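Home Field Guides Checklists Contact
4 min read

Outdoor Drive Checklist, With Comments

Go through this before every outdoor collection session with the Gevano unit, and again after the lunch break if you took one. The short items are the ones you sign for. The comments underneath are there for people doing it for the first time, and for those of us who have done it so often that we've stopped reading (I include myself, warmly).

BEFORE ROLLING OUT

[ ] Battery seated, latch closed, charge level written on the sheet.
Comment: Please write the real number. "Full" has meant a good many things over the years.

[ ] Emergency stop pressed and released, on the body and on the handset.
Comment: Both of them, every time. If the handset stop lags even a little, the session is off until it has been looked at back at Zemard.

[ ] Wheels turn freely, nothing wound around the axles.
Comment: Grass is the usual culprit, and string in the spring.

[ ] Lens wiped with the gray cloth.
Comment: The blue cloth is for the body and it carries grit. Breathe on the lens, wipe, look at it sideways, wipe again.

[ ] At least 200 GB free on the recorder.

AT THE SITE

[ ] Walk the route on foot first, all of it, out and back.
Comment: I know it feels silly when you were there last week. Look for raised joints, loose slabs, wide cracks and anything with an edge. Cracked paving is welcome in the examples as long as the wheels can cross it safely, and the model needs plenty of it. A curb is a different matter – mark it on the route sheet and keep 20 inches away.

[ ] Check where the sun is, and note it as ahead, behind or to the side.
Comment: Driving toward a low sun is allowed and we do want those runs. They have to be labeled, though, or whoever sorts them at Pramlow will think the exposure has failed and throw them out.

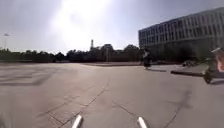
Page last changed: April

On a plaza run like this one the label should read "sun ahead, strong glare, shadows on ground, people present." The long shadows matter as much as the glare does. Early versions of the model slowed down for a dark band on concrete as though it were a ditch, and the cure was simply more examples of flat ground with shadows lying across it, driven at a steady, ordinary speed. So please don't swerve around them, however tempting it is.

WHILE DRIVING

[ ] Spotter within reach of the body stop the whole time.

[ ] Slow to a walk when anyone is on the route, and stop if they come toward you.
Comment: People cross open ground at whatever angle suits them, and bicycles and scooters come up faster than you expect. Stopping early makes a perfectly good example. Mark it "yielded" and carry on when the way is clear.

[ ] No run longer than 9 minutes.
Comment: Long files are a misery to sort. End it, say the route letter out loud for the recording, and start a new one.

[ ] Any takeover by hand is logged with the reason.
Comment: "Got nervous" is a fine reason. We would much sooner have a truthful log than a brave one, and those little moments are some of the most useful we collect.

AFTER

[ ] Recorder stopped before power is cut.
[ ] Files copied to the Shih drive and the run count compared with the sheet.
Comment: The outdoor set stood at 2,092 runs when I last edited this page. If your count and the drive don't agree, leave the recorder as it is and put a note on it.

[ ] Wheels brushed, battery out, body covered.
[ ] Sheet signed by driver and spotter.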